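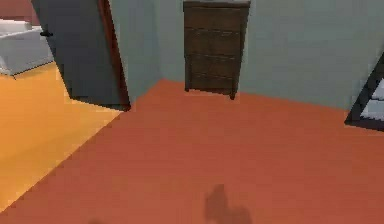

What does a simulated robot have to do to win the Tramard Cup?

It has to find a ball in a house it has never seen, stop beside it and say where it is, with 1000 points on offer for a perfect run.

I had that written on the back of my hand in February, which tells you how well I'd been listening at club. Zoriana had explained it more than once. She was captain, I was the one who'd joined because the physics lab had radiators, and between us we had Tadeo, who could write code but only if you let him eat crisps over the keyboard.

Our robot was called Kudent. I'd never seen it, in the sense that there was no it. Kudent lived in the computer, in a made-up flat the organisers called the Dellaver, and all we ever got was what Kudent could see. You'd start a run and be staring at a skirting board. You'd turn, and there'd be a door. I got ridiculously fond of that door! I knew its handle better than the one on my own bedroom.

"Where's the ball?" said Lanying. She'd come over from the chess lot at the next bench because they were losing and we had biscuits.

"That's sort of the whole question," I said.

Kudent had driven up to the chest of drawers and stopped. This was what it did. You could set it down anywhere in the Dellaver and it would make for something big and brown and stand there like my grandad in a furniture showroom.

"It thinks that's the ball," said Tadeo.

"Why would it think that's the ball?"

"It's confident, too. Look at the number."

The trouble was the floor. The floor was orange and the ball was orange, and whoever had thought that up must have had a lovely afternoon doing it. I'd had the job of sorting out the colours, and I'd been so pleased with myself for teaching Kudent to ignore the floor (all that orange, gone, clever me) that I hadn't thought about what else I was teaching it to ignore. I sat there with my tea going cold and it arrived in my stomach before it got to my head.

I didn't say anything. I'd like to tell you I did. I said I needed the loo, and I stood in the corridor by the Romaniuk trophy case, reading the names of hockey teams, and thought about going home. The deadline was nine that night. Our best score was 478 and we'd got that when Kudent bumped into the ball going backwards.

When I came back Zoriana was in my chair with my file open.

"You've filtered out orange," she said.

"I know."

"When did you know?"

"Just now. Before the loo."

She looked at me for a bit. Then she got up, gave me my chair back and put the biscuits next to the mouse, and I've never been so grateful to anybody in my life.

"So what's different about it, if it isn't the colour?" said Lanying. She'd pulled up a stool by then and I think the chess people had written her off.

"It's round," said Tadeo.

"Round's hard," I said. "Round takes ages." I dragged up one of the old practice views, one we'd all looked at loads of times while complaining, and made it as big as the screen would go. 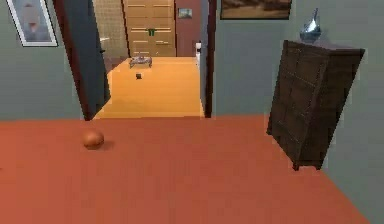 The orange ball on the Dellaver's floor, with the doorway beyond.

"It's a bit browner," said Zoriana, with her nose nearly on the glass.

"It's got a shadow," said Lanying. "Can't you look for the shadow?"

Well, we could. I'd been cursing shadows all term. Kudent had one of its own, a great soft blob that followed it about and that I'd been meaning to get rid of. But a little one sitting out in open floor, with something a shade lighter right next to it? I could write that. I could write that before nine if Tadeo did the boring bits and kept his crisps to himself.

He did the boring bits. The crisps went everywhere.

We started run 41 at ten past eight. Kudent woke up facing a wall, turned, and saw the cabinet with the silvery vase on top. I held my breath. It had a good long think about that cabinet. Then it turned away and went rolling off over the orange, slow as anything, with Tadeo whispering "go on, go on" as though it might hear.

It stopped. There was the ball, and on the line at the bottom where Kudent reported what it had found, it said BALL.

Lanying screamed so loudly that one of the chess boys knocked his king over.

"Score?" said Zoriana.

I scrolled down. We'd lost points for taking ages and some more for clipping the door on the way, poor door.

"Shall I run it again?" I said. "We've got time for another."

"Three more," said Zoriana, and went to put the kettle on.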